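Food and Farming in Dry Regions
Week 6 handout: Fruit crops and water

Reading before Thursday: the chapter on orchards in the course packet. Bring the Kornach valley map from last week.

Why grow fruit where it hardly rains?

Fruit trees need less yearly replanting than grain, and their roots reach deeper. Once a tree is established it can get through a dry month that would kill a field of vegetables. The cost comes at the start. A young orchard needs steady water for several years and earns almost nothing in that time.

Fruit also sells for more per pound than grain. For a small farm with limited water, the useful figure is income per gallon, and tree crops often do well on that measure.

Kinds of irrigation

Flood irrigation: water is let onto the whole field from a ditch. Cheap to set up. A lot of water is lost to evaporation and to ground between the trees.

Basin irrigation: a low ring of soil is built around each tree and filled. Common in older orchards. Needs a good deal of hand labor.

Drip irrigation: tubing carries water to each tree and releases it slowly. Uses the least water. The emitters clog if the water is not filtered, and the tubing has to be replaced from time to time.

Case: the Kornach valley

The valley floor lies at nearly 3,000 feet. Orchards on the lower slopes were watered by flood until the Brullumstead canal was lined, and most growers then moved to drip. Salt is now the main worry. Drip systems wet only a small area, and salts collect at the edge of it. Growers there run one heavy watering each winter to wash the salts down below the roots.

Choosing a crop

Figs, olives, dates and pomegranates all tolerate heat. They differ in how they handle cold, salt and uneven watering. Pomegranates take salt fairly well, but the skin splits if a dry spell is followed by heavy water close to harvest. Split fruit can still be juiced. Skin color varies by variety and is a poor guide to ripeness on its own.
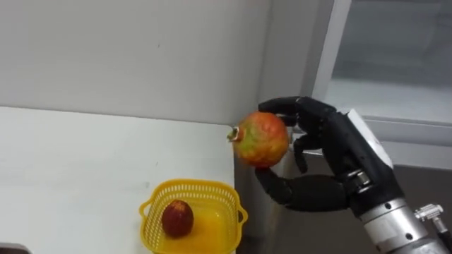
Questions to prepare

Which costs of an orchard fall before the first harvest?
Why might a grower with cheap water still switch to drip?
What happens to salt in the soil under each kind of irrigation?

Write a page on one of these. Due at the start of class.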